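INCIDENT REPORT, CELL 6
Prepared for the Office of Workplace Safety, Nanlow Recovery Works, Toledo
Aug 24, 2026

1. Summary

The undersigned, Zlata Yatsenko, Shift Supervisor, submits this account of the failure in Cell 6, where desktop computers are stripped and rebuilt by robot arm under the Tindico control program. One board was damaged. One employee received a bruise to the left hand and returned to duty.

2. Condition of the cell

The tower was on its side with the processor out and the socket lever raised. One memory module remained on the board. The work order called for a graphics card to be fitted next, and the gripper was waiting over the case.
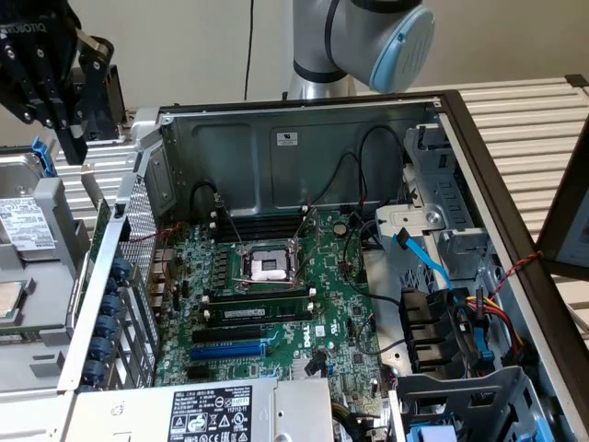

3. Sequence of events

The arm took up the card and lowered it to the slot. The program allows 2 seconds of pressure, after which the fingers open and the arm withdraws. On this occasion the fingers did not open. The log records the word HOLD, repeated for 90 seconds, though no such command exists in the Tindico manual.

Mr. Rostyslav Hrytsenko, technician, pressed the stop button. The arm stopped. He then reached into the case to free the card by hand, in violation of Rule 21, and the gripper closed on the edge of his glove. The undersigned cut power at the wall. The fingers remained shut until the brake was released with a hand tool.

Mr. Hrytsenko states that he was not careless. He states that the arm had been gentle with him since March – his word – and that he believed it was waiting for him to help.
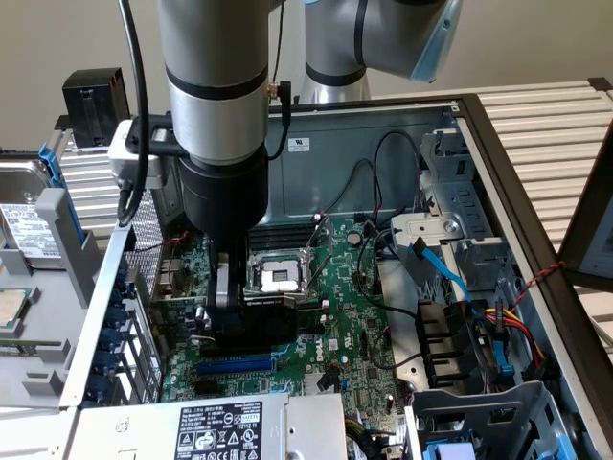 Was the stop button at fault?
The button was tested by the Forero service office and found to be in good order. It halts the arm, but the gripper draws on a separate supply, and a gripper told to hold will go on holding.

4. Corrective action

The gripper supply has been joined to the stop circuit. Rule 21 has been read aloud to all shifts. Mr. Hrytsenko has been moved to Receiving at his own request.

5. Additional remarks

The form asks whether any matter remains open. On the evening after the repair the undersigned ran the cell once with no work order loaded. The arm went to the slot position, stayed there, and opened its fingers when she said good night. The log shows a normal release at that minute. The undersigned attaches no importance to this – the timer accounts for it – and has asked that the cell be assigned to another supervisor.

Z. Yatsenko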